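Drusedico's Skorkis delay finally gets the update I've been nagging them about

Jul 12, 2019 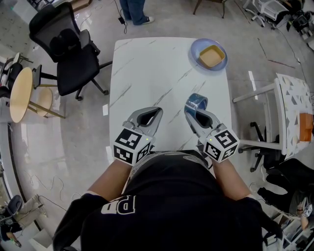

A gray gripper in each hand at a marble-patterned table.

I've had a Skorkis on my desk since March, and if you've read this column at all you already know I love the thing and complain about it constantly. It's a stereo delay with a looper tucked behind it, it sounds gorgeous, and until this week you could save a grand total of 45 presets. Why 45? I asked twice and never got an answer I understood.

Well, firmware 2 is out, it's free, and the preset count is now 200! You can name them too, right on the unit, with the encoder. It's slow going if you like long names (mine are all things like "WOBBLY" and "WOBBLY B"), but it beats scrolling through numbers in the dark and hoping.

The bigger news is a new delay mode called Zakaria. Drusedico's designer, Radoslava Holub, told me it started as a bug. A test build was reading the buffer at the wrong speed whenever the feedback went past noon, and she liked the smeary, seasick result enough to put a knob on it. I've been running an old electric piano through it for three nights and I've gotten very little else done. Keep the mix low and it's like a tape machine with a tired motor. Turn it up and your chords sort of slide off sideways and come back as something else - I mean that as praise.

MIDI clock is a lot better as well. My unit used to drift when I changed tempo in the middle of a loop, and I'd end up stopping everything and starting over. With the new version I went from 90 up to 130 and back down while a loop was playing, and it stayed put. You can also send program changes on their own channel now, so if you're switching sounds from a sequencer you don't have to mess up your synth patches to do it.

Ebenezer Dankwa has a set of 50 factory sounds in the update, and they're worth going through one by one. He plays keys in Darkavov, and you can hear it, there's a lot of slow swelling stuff that sits nicely under a pad. A few are too wet for me, but that's a quick fix. My favorite is number 12, which is barely a delay at all, just a little flutter on the end of each note.

A couple of gripes, you knew they were coming. The looper still won't save your loop when you power down, and Holub says that one is a memory limit in the hardware, so don't hold your breath. The update also wipes your user presets if you skip the backup screen. I skipped the backup screen. Please be smarter than me and dump your sounds to the computer first - it's under Utility, second page, and it takes less than a minute.

To install, hold down the two left footswitches while you plug in the power, connect USB, and drag the file over. The lights go up and down for a bit and then it restarts by itself. The file and the new manual are both on Drusedico's support page. Units shipping from the factory now have the new version already, so check the startup screen before you go through all that. I'm off to rebuild WOBBLY B from memory.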